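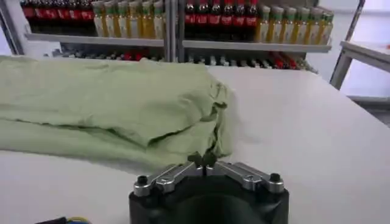

Green cloth, folded over on itself, fingertips at the near end. Shelving behind.

Home | Archive | Threads | Search | Subscribe

Dec 6, 2021
By Wilson Villca

Re: [cloth-demos] how many is enough

> The Farkover group is asking when they get the folding set. We told
> them 100 demos. Can't you just do the same fold over and over until
> you reach it? Also, do the drinks have to be in the background?

Taking these in order.

We could do the same fold over and over. We did that in March with the Alvarado set, and the policy learned to fold one towel, in one spot, starting from one particular crumple. Move the towel a hand's width and it pinched the table with great confidence. So at Trallville the rule is now that whoever resets the cloth isn't the person driving, and the driver doesn't get a say in how it lands. Tempers are holding.

As of last night we have 14 I would put my name to. Another 3 are in the "maybe" folder, where the operator went for the lower layer, got both, and carried on as if that had been the plan. I'd like to keep them and label them honestly. Ukance wants them gone. If anyone has trained with that sort of thing left in, please say how it went, on the list and not to me privately, so I have something to wave.

The bottles stay. A policy that only works in front of a blank wall is a policy for people who live in front of blank walls. I do want the cloth to vary more than the shelving does, and so far the plain green one has had far too much of the attention. The one with the red and white print needs its turn, particularly bunched up to one side with the gripper starting wide open. 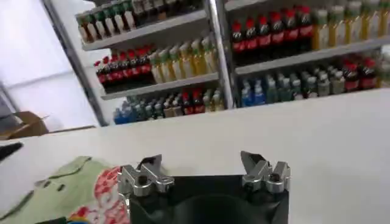 Should failed grasps be deleted from the set?
Keep them in a separate folder with a label, and leave them out of the first training run.

Last item. Please stop trimming the start of each episode. The approach is half of what we're trying to teach, and 2 of the files I got back began with the fingers already closed on fabric, like a novel that opens at the funeral.

Wilson

Replies (3) | Shares (2)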